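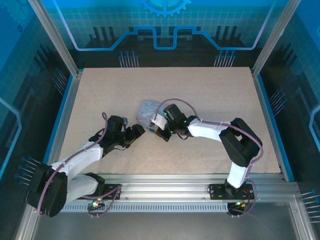
*Page last changed: April 2022*

We had the second arm bolted to the front rail by teatime, and I rang my sister in Dernside to tell her. She asked if it could make toast yet. I said it had a purple cable now, same as the left one, and she put me on to the dog.

The shed at Wotthorpe had been my whole world since January. I'd papered three sides of the cell with blue circuit panels - the gear at the top was my favourite bit - and I'd spent 28 evenings teaching two arms to share one small plastic box without fighting over it. The left arm was the clever one. The right arm was the strong one, and it knew it!

"Ready?" I asked them both, because you do talk to them after a while.

The right gripper closed on its end of the box. The left came in low, two black fingers pointing at the lid, and stopped. Green lights on both bases. I held my breath and looked at the screen, where the step counter said 2582 and stayed there.

I'd borrowed the wrist code from the Olteanu handbook, page 96, and changed one line of it on the bus from Cirnodmont. One line! I scrolled up and there it was, a minus sign where I'd meant a plus. The left arm thought the lid was on the far side of the table and was being terribly polite about it, waiting for the table to come round.

I fixed it, made a cup of tea I didn't want, and pressed the key.

It was the smallest sound, a click like a biscuit tin in another room. The left arm went up and the lid went with it, wobbling a bit, and the right arm held on to its end as if it had been doing this for years. I shouted so loudly that the neighbour's light came on.

Then I put the lid back by hand and ran it again. I ran it nine times before bed, and on the last go I rang my sister and held the phone up to the cell so she could hear the click.

"Is that the toast?" she said.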